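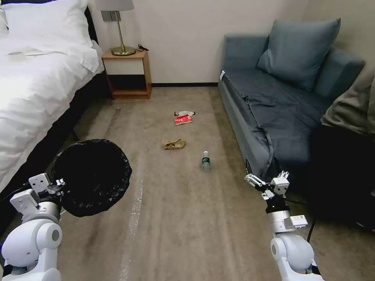
Stolo bedside lamp, plug-in, 19 colours of shade if you count the two we're running out of. The Stolo is the lamp we get asked for most by people doing up a spare room or a motel unit, and it's the one we'd pick too. Small footprint, warm light, doesn't hog the table. A grey fabric shade over a slender brass stem and a round brass base, like the one on the nightstand there, is the combo most people land on. Goes with white bedding, goes with light wood, goes with pretty much anything you already own.

Reading time: 3 minutes

What you get

Base and stem in one piece, shade, shade ring, cord with inline switch, felt pad for underneath. No bulb. Takes a standard screw-in LED, we stock a warm white if you want to add one at checkout. Please don't go over the wattage on the sticker inside the socket, we've seen what it does to fabric.

Cord is 200 cm. Long enough for most rooms, not if your outlet is behind the wardrobe. Clear cord or black cord, pick on the order form. Black looks better, clear hides better.

The switch

Asked so often it gets its own heading. It's on the cord, about a hand's length from the base. You can find it in the dark without knocking the lamp over. We used to have a Stolo with the switch up under the shade and everybody hated it, half of them came back. If you have an old one and want to change it over, we'll sell you the new cord, but get an electrician to fit it.

Not dimmable as it comes. Dimmer cord is extra and needs a dimmable bulb too — people forget the bulb part, then email us about the flicker.

Brass and how it ages

Lacquered brass is the default. Stays shiny, wipe with a dry cloth, done. Do not use brass polish on it. Polish eats the lacquer and you'll get patches.

Unlacquered is special order. Goes darker and blotchy where hands touch it. Some people love that, some send it back, so ask for a sample disc first (free, we post them in an envelope).

Shades

Fabric is a linen mix from Promon. Grey, oat, white and rust are always in stock. Everything else in the range is made up when you order, allow 10 working days, longer in May when the hotels all seem to re-do their rooms at once.

Clean with a lint roller. Dust sticks to the darker colours more then the light ones. No water, it leaves a ring.

Shades fit the older Montecinos bases as well, same ring size. They do NOT fit the Rivside floor lamp. Different ring, please stop trying to bend it.

Height

Rule of thumb, sit up in bed how you normally read and have someone look at where your chin is. Bottom edge of the shade should land near there. Higher and the bulb is in your eyes, lower and you're lighting up the drawer. Low table with a tall mattress — get the tall stem. It's the same price so no reason to guess short.

Trade orders

Motels, B&Bs, student housing. Price drops at 19 lamps and again at 200. Over 300, ring and ask for Javiera, she'll sort delivery in lots so you're not stuck storing boxes in the laundry. Screw-down base plate is available for trade only. Spare shades too, and do order spares, dye lots change and a grey from next year wont quite match.

Returns

Unused, in the box, with the ring. The ring is what goes missing.

Last updated: May

Comments

Nadiia Stasiv
Does the tall stem wobble at all? I've got a cat.

Eusebio Vidal
@Nadiia had mine since last winter, no wobble, base is pretty heavy. Can't speak for cats.

Fidelina Cáceres
Ordered rust, colour is browner than on my screen. Kept it anyway. Get the swatch.

Elvira Huaranga
Is the dimmer cord in black yet? Page only let me pick clear.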